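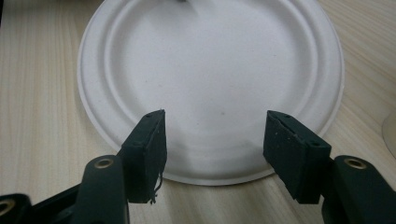
Wim Stevens wrote back before I'd even had my breakfast, to say that paper plates were a false economy and that he would sooner wash up for 67 people than carry a bag of soggy ones to the bins. Well, he is welcome to come and wash up! He won't, of course. He'll be in Rornilstead with his feet up, bless him, and the August supper will go ahead on paper as it always has.

I do like a good plain white one, I must say. The pulpy sort, with the wide rim and the little ridge inside it that stops the beans wandering into the potato salad. The shiny ones we had from Verschueren last year looked smarter in the packet, but they bent the moment anyone put a sausage on them, and Jelia ended up with mustard all down her good skirt. She was very nice about it, nicer than I'd have been.

So this afternoon was plates and the box. I had meant to start at two and it was nearer half past, what with the phone and then the kettle. The light table is a good height for this kind of job – the kitchen one at home gives me backache inside 10 minutes – and it has enough top to put a box in the middle and still have somewhere to lean.

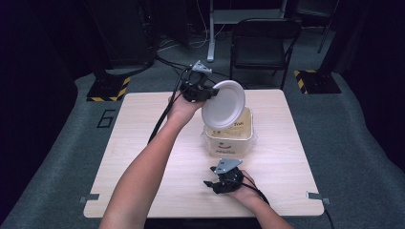
*A plate over the "Hello" box, plastic bag and all.*

I am fond of that box, with its smile on the front. I've kept it on purpose, as a cheerful box is more likely to come home again than a brown one with nothing on it (we lost two of those in the spring, and the serving spoons with them). Plates go in on their own this year, no napkins tucked down the sides. The napkins can travel in the Gollura bag with the cups.

I did dither over numbers. Wim thinks we should take 18 spare, Jelia thinks five is plenty, and I'd go somewhere in the middle, knowing how the children are about having a clean one for pudding. It can wait until Friday, when I'll know who is coming from the other side of the village.

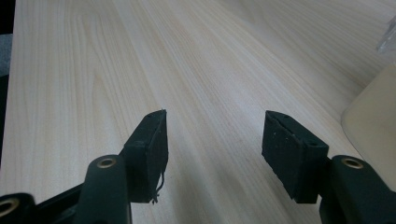
And then there's the table itself, which I'd like to ask about borrowing for the night. It's such a nice pale wood and it would look well with the jam jars on it, but it would need a cloth, I think, if there's to be beetroot. Must look out the blue one and see whether the iron mark shows.

Home by six, rather tired, eggs for tea. Ring Jelia tomorrow about the mustard.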